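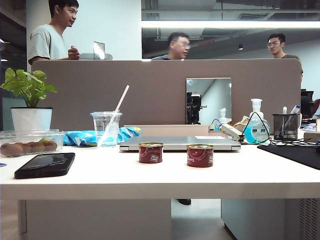 The Shared Desk and What Gathers on It

When the administrative offices of Bravadero moved to open seating in January, the facilities department expected questions about noise, heating and parking. The questions it received most often concerned food. Employees wished to know whether they could keep fruit at their places, where opened snack bags should go at the end of the day, and whether a plant counted as a personal item under the new seating rules.

The department's answer, issued to all 403 members of staff, runs to five pages. It has since been adopted in shortened form by the regional office in Vodorville, and a third site, Damasceno, is preparing a version of its own. The guidance is of interest beyond the company, as it treats the office desk as a place where people eat, drink, wash their hands and check their appearance in addition to working.

Nilmini Herath, who supervises workplace services at Bravadero and drafted most of the text, began by spending nine mornings walking through the building before the first employees arrived. She made no inventory and left no notes. Her purpose, she explained, was to learn what people chose to leave out overnight when they had drawers and lockers available to them.

"The laptop was closed, and everything else was in the middle of something," she said. "There would be a cup with a straw still in it, a snack bag folded over or crushed, and cans that had not been opened yet. People were plainly planning to come back to them."

The guidance accordingly makes a distinction between food that keeps and food that does not. Sealed cans may remain on a desk for as long as the employee likes, provided they stand away from the front edge. Whole fruit may remain for up to five days in a container. The department had at first proposed a lid in every case, but withdrew the requirement after staff pointed out that fruit kept closed up in a warm office ripens unevenly. Kiwis were mentioned by several respondents. A clear container is preferred, so that a soft piece can be noticed and removed before it affects the others.

Drinks in open cups are treated more strictly. A cup holding any liquid is to be emptied before the employee leaves, and the straw discarded with it. The cleaning staff, whose shift begins after the offices close, are instructed not to throw away anything that may still be wanted, and a cup with a little drink left in the bottom had become a frequent source of uncertainty. Under the new wording, cleaning staff may remove it without asking.

Plants were the subject of the longest discussion. The company has an arrangement with Flosura, a supplier of indoor greenery, which places large specimens in the corridors and meeting rooms. Smaller plants brought from home fall outside the arrangement, and there was some concern that they would be overwatered near electrical equipment. The final text permits one pot for each desk, on the side opposite the power strip. Broad-leaved plants are to be wiped with a damp cloth when dust becomes visible.

The position of the power strip is itself addressed in a separate section. Many employees keep it at the back of the desk, along with the objects they reach for least. Hand sanitizer had also settled there in most rooms - a large pump bottle in one place, a small one in another - and the department asks that bottles be set apart from sockets and cords. Packing paper left over from deliveries is not to be stored behind a strip under any circumstances. Cables that cross the desk should be gathered with the reusable ties available at reception, of which 40 packets were ordered for the first distribution.

Fabric partitions may carry light fittings. Mirrors are allowed, a point on which Ms. Herath was firm. An early draft had prohibited them on the ground that reflected light could disturb a colleague seated opposite. She argued that a mirror mounted on the partition takes no room from the working surface, and that an employee who has just eaten lunch at a desk has good reason to want one. The prohibition was removed, and a sentence on the angle of mounting was put in its place.

The revised guidance took effect on March 14, 2022. Copies are kept at reception, and employees in Vodorville may request the shortened version from their own facilities desk. Comments on the section concerning fruit remain open.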